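Mitmachen bei Sinen: Ich suche 50 Wochenbett-Tagebücher

2019-12-13

So, jetzt wird es ernst! Seit dem Sommer schreibe ich hier immer wieder, dass ich "irgendwann mal was zum Wochenbett" machen möchte, und jedes Mal kamen danach Mails von euch, wann es denn losgeht. Im April geht es los. Das Projekt heißt Sinen, und ich suche dafür 50 Frauen, die in den ersten Wochen nach der Geburt ein kleines Tagebuch führen und es mir hinterher zum Lesen geben. Aus diesen Tagebüchern soll ein Buch werden, das bei Sterkik erscheint (ja, der Vertrag ist unterschrieben, ich habe ihn mir an den Kühlschrank gehängt).

Warum ausgerechnet das Wochenbett? Als ich mit meinem ersten Kind schwanger war, habe ich alles über Geburten gelesen, was ich in die Finger bekommen konnte. Ich wusste, wie man atmet, ich hatte eine Liste mit Musik, ich konnte meinem Mann im Schlaf aufsagen, was in welcher Phase passiert. Und dann war das Kind da, ich lag mit Netzunterhose und einer Kühlkompresse im Bett, es war halb vier Uhr nachts, und ich hatte keine Ahnung, ob es normal ist, dass ich seit dem Abendessen heule. Meine Hebamme kam am nächsten Vormittag, setzte sich auf die Bettkante und sagte: "Milcheinschuss, Tag drei, das haben fast alle." Was war ich erleichtert! Und ein bisschen sauer, dass davon in meinen ganzen Büchern bloß eine halbe Seite gestanden hatte.

Beim zweiten Kind habe ich mir dann ein Heft neben das Bett gelegt. Ganz dünn, kariert, mit einem Bleistift dran. Jeden Tag ein paar Zeilen, manchmal nur "Suppe gegessen, Baby schläft auf mir, Rücken tut weh, bin glücklich". Wenn ich heute darin blättere, ist alles sofort wieder da, der Geruch von Lanolin und Fencheltee und die Amsel, die jeden Morgen viel zu früh angefangen hat. Solche Hefte wünsche ich mir von euch.

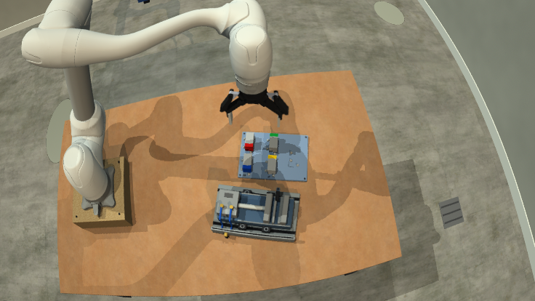

Ich habe im Blog schon ein paar Auszüge aus meinem eigenen Heft gezeigt, und der Text über die erste Woche ist bis heute der meistgelesene überhaupt. 2.413 Kommentare stehen darunter, und ich habe jeden einzelnen gelesen, viele davon beim Stillen mit dem Handy in der linken Hand. Manche von euch haben da Sachen aufgeschrieben, die sie vorher noch keinem erzählt hatten. Da saß ich dann und dachte, das gehört eigentlich in ein Buch, und zwar in euren Worten.

Wen ich suche

Dein Geburtstermin liegt im April oder später, und du hast Lust, in den acht Wochen danach regelmäßig zu schreiben. Ob erstes Kind oder fünftes, Hausgeburt, Geburtshaus, Klinik, Kaiserschnitt geplant oder ungeplant, ob du stillst oder die Flasche gibst, ob du mit Partner, Partnerin, deiner Mutter oder allein mit dem Baby zu Hause bist: alles willkommen. Richtig freuen würde ich mich über Zwillingsmamas, von denen hat sich bisher erst eine gemeldet. Auch Frauen, deren Baby nach der Geburt noch länger in der Klinik bleiben muss, möchte ich ausdrücklich einladen. Ihr dürft natürlich jederzeit sagen, dass es gerade zu viel ist, dann pausiert ihr oder hört ganz auf. Das nehme ich niemandem krumm!

Du musst nicht schön schreiben können. Wirklich nicht. Rechtschreibung ist mir schnurz, Kommas setze ich, und wenn du mal nur drei Wörter schaffst, dann sind es eben drei Wörter. Ich suche keine fertigen Geschichten mit Anfang und Ende. Ein Einkaufszettel, auf dem neben "Butter" noch "warum schläft sie nur auf mir???" steht, ist für mich Gold wert.

Volljährig solltest du sein, und die Tagebücher sollten auf Deutsch geschrieben sein, jedenfalls größtenteils. Dialekt ist prima. Eine Leserin hat gefragt, ob sie mit ihrer Schwiegermutter auf Plattdeutsch schimpfen darf. Darf sie.

Wie es abläuft

Wenn du dabei bist, bekommst du von mir vier Wochen vor deinem Termin ein Päckchen. Darin liegen das Heft (fadengeheftet, damit es flach aufliegt, wenn man nur eine Hand frei hat), zwei Stifte und ein Blatt mit Fragen. Die Fragen sind bloß für Tage, an denen dir nichts einfällt. Da steht so was wie: Wer war heute an der Tür? Was hast du im Stehen gegessen? Was hat dir heute jemand geraten, das du sofort wieder vergessen hast?

Wer lieber spricht als schreibt, kann mir Sprachnachrichten schicken. Die tippe ich dann selbst ab. Ich weiß, wie das ist, wenn man stundenlang im Dunkeln wippt und keine Hand frei hat, und bei meiner Probeteilnehmerin sind die Sprachnachrichten viel lebendiger geworden als das Aufgeschriebene. (Im Hintergrund schmatzt es immerzu, ich fand es herrlich.)

Rechne mit 10 Minuten am Tag. Mehr geht immer, muss aber nicht. An Tagen, an denen gar nichts geht, lässt du es sein und machst am nächsten weiter. Bitte nichts nachholen, sonst wird das Heft zur Hausaufgabe, und Hausaufgaben hat im Wochenbett wirklich keine verdient.

Nach den acht Wochen schickst du mir das Heft zurück, das Porto liegt bei. Ich scanne alles ein, und du bekommst dein Original per Einschreiben wieder. Das ist mir wichtig, das Heft ist deins, und vielleicht will dein Kind es ja mal lesen. Im Herbst telefonieren wir dann einmal in Ruhe, und du erzählst mir, was dir beim Wiederlesen durch den Kopf gegangen ist.

Was mit deinen Texten passiert

Alle Namen werden geändert, deiner, der vom Baby, der vom Hund. Orte auch. Bevor irgendetwas gedruckt wird, bekommst du deine Stellen von mir zugeschickt und kannst streichen, was du nicht im Buch haben willst, ohne Begründung. Du unterschreibst mir vorher eine Einverständniserklärung, zwei Seiten, verständlich geschrieben. Die kannst du bis zum Druck auch wieder zurückziehen. Fotos brauche ich keine, und bitte schickt mir auch keine von euren Babys, so gerne ich die anschaue!

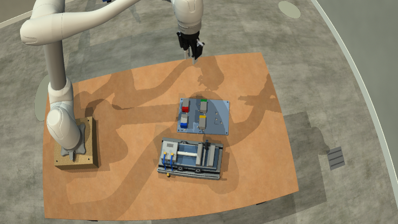 Weißer Roboterarm mit offenem Greifer, auf dem Tisch eine blaugraue Platte mit vier Blöcken.

Was du davon hast

Geld kann ich leider nur wenig geben. Sterkik hat mir für die Teilnehmerinnen ein Budget von 1.000 Euro zugesagt, und das teile ich gleichmäßig auf, macht 20 Euro für jede. Ich weiß, das reicht gerade mal für eine große Packung Windeln und ein Stück Kuchen. Dazu bekommst du zwei Exemplare vom Buch, und wer mag, kommt im nächsten Jahr zum Lesewochenende nach Julton. Da gibt es ein Gästehaus mit großer Küche und einem Garten, in dem Kinder Löcher graben dürfen. Übernachtung und Essen gehen auf mich, die Fahrt müsst ihr selbst zahlen. Geschwisterkinder sind eingeplant, Partner auch, sofern sie kochen oder wenigstens abwaschen.

Und dann gibt es noch die Runde per Mail, in der sich alle untereinander schreiben können, wenn sie möchten. Die ist freiwillig. Ich lese da mit, halte mich aber raus, außer jemand fragt nach meinem Rezept für die Haferkekse.

Was Sinen nicht ist

Ich bin keine Hebamme, keine Ärztin und keine Therapeutin, und Sinen ist auch keine Studie. Ich werte nichts aus, und ich kann dir per Mail nicht sagen, ob deine Narbe gut aussieht. Bitte kümmere dich rechtzeitig um eine Hebamme für die Nachsorge, in manchen Gegenden muss man da sofort nach dem positiven Test anfangen zu telefonieren. Wenn es dir im Wochenbett schlecht geht, wenn die Traurigkeit nicht weggeht oder dir deine Gedanken Angst machen, dann ruf deine Hebamme oder deine Ärztin an, und lass das Heft liegen. Ich frage alle Teilnehmerinnen vorher, wen ich im Notfall verständigen darf, falls ich mir beim Lesen Sorgen mache. Diese Angabe ist Pflicht, da lasse ich auch nicht mit mir handeln.

So meldest du dich

Schreib mir eine Mail mit dem Betreff "Sinen" über das Kontaktformular hier im Blog. Ich möchte darin gern wissen:

Wann dein Termin ist
Das wievielte Kind es wird
Wo du entbinden möchtest, falls du das schon weißt
Ob du schreiben oder sprechen willst
Worauf du dich im Wochenbett freust und wovor dir graut (ein, zwei Sätze reichen völlig)

Einen Lebenslauf brauche ich nicht, eine Schriftprobe auch nicht. Ich antworte allen, aber es kann ein bisschen dauern, über die Feiertage ist bei uns das Haus voll, und der Kleine bekommt gerade Backenzähne. Wenn nach drei Wochen noch nichts von mir da ist, schau bitte erst im Spamordner nach und schreib mir dann noch mal, ich bin nicht böse, wenn man mich schubst.

Sollten sich mehr melden, als ich Hefte habe, achte ich bei der Auswahl darauf, dass es bunt gemischt bleibt. Wer nicht dabei ist, kommt auf die Warteliste, und ich sage rechtzeitig Bescheid, falls ein Platz frei wird.

Noch zwei Fragen, die schon ein paarmal kamen: Ja, du kannst auch mitmachen, wenn du in Österreich oder in der Schweiz wohnst, das Porto kriegen wir hin. Und nein, Väter können diesmal leider kein eigenes Heft führen, aber wenn dein Mann etwas in deins hineinkritzeln will, gib ihm den Stift! Meiner hat damals am sechsten Tag geschrieben: "Waschmaschine kaputt. Baby pupst wie ein Großer." Die Seite kommt auf jeden Fall ins Buch.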